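Vereinzeln und Falten von Textilien mit einem zweiarmigen Manipulator
Projektbericht, Modul Robotik im Haushalt
Betreuung: Margit Csonka

1 Aufgabenstellung

Untersucht wurde, ob ein zweiarmiges System der unteren Preisklasse einen ungeordneten Wäschehaufen selbstständig vereinzeln, die Teile grob falten und ablegen kann. Die Frage stammt aus der Vorgängerarbeit zum Greifer Trumari, in der nur einzelne, bereits ausgebreitete Tücher betrachtet wurden. Für den Einsatz im Haushalt oder in einer kleinen Wäscherei ist dieser Fall wenig aussagekräftig, da Wäsche dort im Haufen ankommt.

Nicht Teil der Arbeit waren Sortieren nach Waschprogramm, Bügeln und das Schließen von Knöpfen oder Reißverschlüssen.

2 Versuchsaufbau

Die Zelle besteht aus einem Rahmen aus Aluminiumprofilen mit drei Wänden und einer ebenen Arbeitsfläche. Zwei Arme sind an der Vorderkante montiert, jeweils mit Parallelgreifer und Handgelenkkamera. Eine weitere Kamera ist ortsfest angebracht. Wände und Boden tragen gemusterte Oberflächen. Das Muster erschwert die Segmentierung erheblich, entspricht aber eher einer Wohnumgebung als die einfarbige Unterlage der Vorgängerarbeit.

Als Steuerungssoftware diente Jekireck in der am Lehrstuhl gepflegten Fassung. Die Greifpunktschätzung läuft auf einem separaten Rechner und liefert je Zyklus bis zu fünf Kandidaten mit Gütewert. Ausgeführt wird der Kandidat mit dem höchsten Wert, sofern er im Arbeitsraum genau eines Armes liegt. Im Überlappungsbereich entscheidet die kürzere Anfahrt. Eine Kraftmessung im Greifer ist nicht vorhanden; ob Stoff gefasst wurde, wird aus der verbleibenden Öffnungsweite der Finger abgeleitet.

3 Datengrundlage

Für das Training standen 2.039 teleoperierte Greifvorgänge zur Verfügung. Davon wurden 569 verworfen, überwiegend wegen fehlerhafter Zeitstempel der linken Handgelenkkamera. Der Fehler fiel erst im Juni auf und ließ sich nachträglich nicht korrigieren, weil der Versatz innerhalb einer Aufnahme driftete. Die verbleibenden Daten sind daher zugunsten des rechten Armes verschoben, was bei der Bewertung in Abschnitt 5 zu beachten ist.

Die Textilien wurden nach Material und Verarbeitung ausgewählt: gerippte Strickware, flauschige Stoffe, glatte Stoffe sowie Kleidungsstücke mit abgesetzten Bündchen. Sehr dünne Stoffe und Socken wurden nicht berücksichtigt.

4 Durchführung

Jeder Durchlauf beginnt mit einem von Hand aufgeschütteten Haufen. Der Ablauf gliedert sich in Anfahrt, Greifen, Anheben, Prüfen und Ablegen. Bleibt beim Anheben ein zweites Teil hängen, wird der Greifer geöffnet und der Zyklus neu gestartet. Nach drei erfolglosen Zyklen am selben Greifpunkt wird dieser für den Rest des Durchlaufs gesperrt. Ein Durchlauf endet, wenn die Fläche als leer erkannt wird oder das Zeitlimit von rund 42 Minuten erreicht ist.

Das Zeitlimit wurde nach Vorversuchen festgelegt. Eine Person benötigt für dieselbe Menge Wäsche nach eigener Beobachtung nur wenige Minuten.

Kleidungsstücke auf der Arbeitsfläche, Handgelenk- und Festkamera:

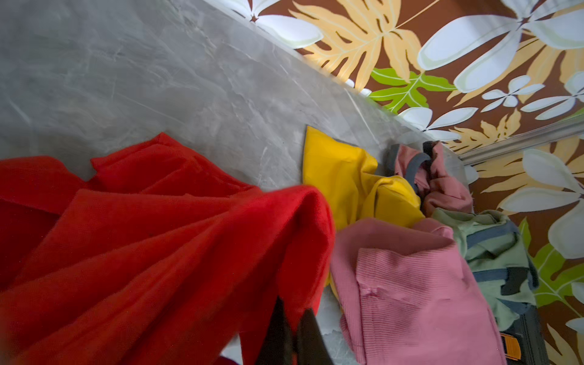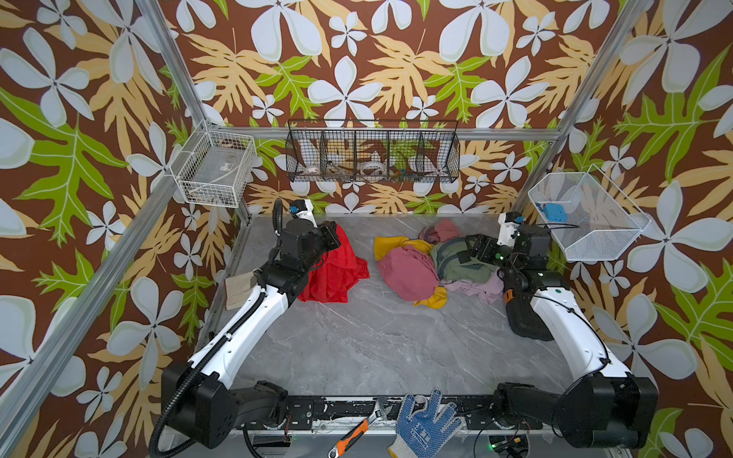
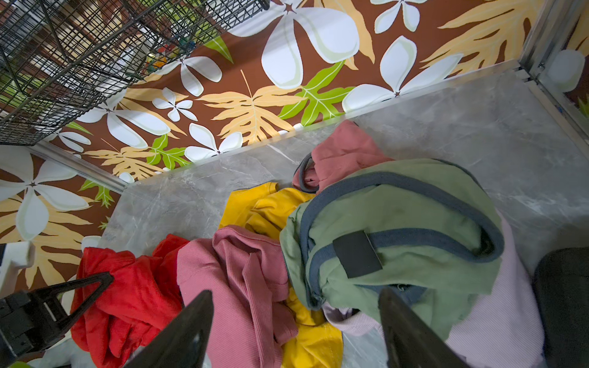 5 Ergebnisse

Das Greifen eines beliebigen Stoffteils gelingt in der Mehrzahl der Zyklen. Wesentlich unsicherer ist das Vereinzeln. Liegen zwei Teile ähnlicher Farbe übereinander, erkennt die Segmentierung häufig nur eine Fläche und setzt den Greifpunkt auf die gemeinsame Kante. Gerippte Stoffe verstärken den Effekt, da die Rippen als Faltenkanten interpretiert werden. Abgesetzte Bündchen wirken dagegen günstig, sofern sie sichtbar sind: Sie liefern einen deutlichen Kontrast und sind mechanisch steif genug, um zwischen den Fingern nicht auszuweichen.

Dicke, flauschige Stoffe werden zuverlässig gehalten, führen jedoch zu Fehlern in der Greifprüfung. Die Öffnungsweite bei einlagig gefasstem dickem Stoff entspricht derjenigen bei zwei Lagen dünnem Stoff. Der gewählte Schwellwert ist ein Kompromiss und passt zu keiner der beiden Gruppen gut.

Das Falten wurde nur für bereits ausgebreitete Teile mit annähernd rechteckigem Umriss erreicht. Bei Oberteilen mit Ärmeln bricht das Verfahren meist vor dem ersten Faltschritt ab, weil die Ärmel nicht in eine definierte Lage gebracht werden können. Ein beidarmiges Ausschütteln, wie von Hand üblich, ist mit der verfügbaren Armgeschwindigkeit nicht möglich.

6 Fehlerbetrachtung

Drei Einflüsse konnten nicht getrennt werden: das Ungleichgewicht der Trainingsdaten, die wechselnde Beleuchtung am Nachmittag und das Spiel im Handgelenk des linken Armes. Letzteres nahm im Projektverlauf zu. Die Schrauben wurden mehrfach nachgezogen, ohne dass sich die Wiederholgenauigkeit dauerhaft verbesserte. Ein Austausch der Lagerschale gegen die Ausführung Jorkard war bestellt, wurde aber nicht mehr vor Projektende geliefert.

7 Einordnung

Für den unbeaufsichtigten Betrieb im Haushalt ist das System in der vorliegenden Form nicht geeignet. Denkbar ist der Einsatz als Vorstufe in einer Wäscherei, bei der nur vereinzelt und auf ein Band gelegt wird und eine Person die Fehlgriffe korrigiert. Ob sich das gegenüber reiner Handarbeit lohnt, hängt vor allem von der Zykluszeit ab und wurde hier nicht gerechnet.

Für eine Folgearbeit wird empfohlen, zuerst die Greifprüfung um eine Kraftmessung zu ergänzen und den Datensatz für den linken Arm neu aufzunehmen. Die Auswerteskripte und die Kalibrierdaten liegen im Projektverzeichnis Hämäläinen, Unterordner 2. Die Kalibrierung der Festkamera ist nach jedem Umbau der Rückwand zu wiederholen.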